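Berideo Handheld Demonstration Kit

The Berideo Handheld Demonstration Kit, usually shortened to Berideo kit, is a portable system for recording manual tasks in a form that can be used to train robot arms. It is made by the equipment firm Tromach and consists of a pair of hand-held grippers, a shoulder harness, a head-mounted camera and a small waist display. The operator performs a task directly with the grippers, and the recorded motion is later converted into training data for a robot fitted with matching fingers. The kit is sold outright and is also offered as part of a recording service.

Background

Tromach began as a supplier of replacement fingers and mounting plates for industrial arms. According to the company's product history, the idea for the kit came from Nuria Segura, then an applications engineer, who had found that customers spent more time steering an arm through a task than they spent on any other part of a training project. Remote steering required a working arm at every recording site and a trained person to run it. Segura proposed moving the gripper into the operator's hand and leaving the arm out of the recording stage altogether.

An early version used a single gripper connected by cable to a desktop computer. It was withdrawn after a short trial period, mainly on account of the cable, which limited how far the operator could turn. The present design, led by Segura and the mechanical designer Ramiro Montoya, was first shipped in January to a small group of customers and entered general sale later that year.

Design

Each gripper is held by a handle and closed with the fingers. Its opening width is measured inside the handle and stored with the rest of the recording. The top of each gripper carries a white cube printed with black-and-white square patterns, known as fiducial markers. A camera that can see one or more faces of the cube can work out the position and angle of the gripper. A cube was chosen over a flat plate so that at least one face would remain readable when the wrist is turned.

The grippers are supplied as a left and a right unit. The two differ only in the patterns on their cubes, which allows the software to tell one hand from the other. Tromach warns that cubes should not be swapped between units, and that scratched or stained faces should be replaced.

The harness is worn over ordinary clothing and fastens with adjustable buckles. It spreads the weight of the recording unit across both shoulders. The waist display shows battery level, storage space and whether a recording is in progress. Early customers had asked for a spoken alert in place of the display, and this was added as an option in a later software release.

Use

A recording session is normally carried out at a table with a fixed set of everyday objects. The operator starts a recording, carries out the task with one or both grippers, and stops the recording when the objects have reached their final positions. Tasks described in the operating manual include placing items in boxes, turning objects over, straightening shoes and passing an object from one hand to the other. Two-handed work may involve both grippers acting in different parts of the table at the same time.
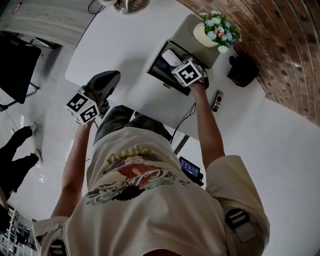

Sessions are divided into short takes, each covering a single task. The manual recommends that objects be moved to new starting positions between takes and that the operator work at a natural pace. Takes in which an object is dropped may be kept if the operator recovers it with the gripper. Takes in which a bare hand touches an object are to be marked and left out.

Calibration is required at the start of each session and after any change to the harness. The operator holds both grippers in front of the body and turns them slowly until the software accepts the reading. Tromach states that no floor markings or fixed cameras are needed, although both may be added where a customer wants a second source of position data.

Software

Recordings are processed with Renditz, a desktop program included with the kit. Renditz matches the camera footage to the gripper readings, fills short gaps in which the markers were hidden, and rejects takes in which the gaps are too long to repair. The results can be exported in several common formats. The program also allows a reviewer to play back a take beside a moving model of the grippers and to add a written label to each step.

A conversion tool checks whether the recorded motion can be followed by a given robot arm. Motions that lie outside the arm's reach, or that would require it to move faster than its limits allow, are listed for review. The tool was written by Olaia Nieto, who joined the project after the first version of the program had been released. Support is limited to arms for which Tromach sells matching fingers.

Recording service

Customers who do not wish to carry out their own sessions may order recordings from Kettler, a service company licensed by Tromach to use the kit. Orders are placed by task. The customer supplies a written description and, where needed, the objects to be handled – Kettler then prepares the tables, assigns operators and delivers the processed takes. The standard order covers 4,000 takes. Smaller trial orders are accepted for new tasks.

Covadonga Toledo, who manages operator training at Kettler, has described the main difficulty as one of variety. In her account, new operators tend to settle on a single way of doing a task after a short time, and the resulting recordings are of limited value even when each one is correct. Kettler therefore rotates operators between tables during the day and changes the objects on each table on a regular schedule.

Reception

Reviews of the kit have been generally favorable. Sakda Rungrueang, who tested it over almost three weeks for a trade newsletter, praised the comfort of the harness and the quality of the playback tools. He reported that calibration was quick and that the two grippers were seldom confused by the software. He was more critical of the handles, which he considered too large for operators with small hands, and of the printed manual, which he found poorly organized.

Other reviewers have pointed to limits shared by most hand-held recording systems. The operator can feel the weight and resistance of an object through the handle, while the robot that later repeats the motion may have no equivalent sense. Marker tracking also suffers when the operator leans far over the table or reaches behind a tall object. Tromach has acknowledged both points and advises customers to arrange the table so that the cubes remain in view of the head camera.

Versions and availability

The kit is sold in two versions. The standard version contains the equipment described above, together with one set of spare cubes. The extended version adds a second battery, a carrying case and a smaller pair of handles, introduced in response to complaints about the original size. The smaller handles can also be bought separately and fit all grippers from general sale onward, but not those delivered to the first group of customers.

A Renditz license is included for the first year and must then be renewed. Recordings that have already been exported remain usable without a license.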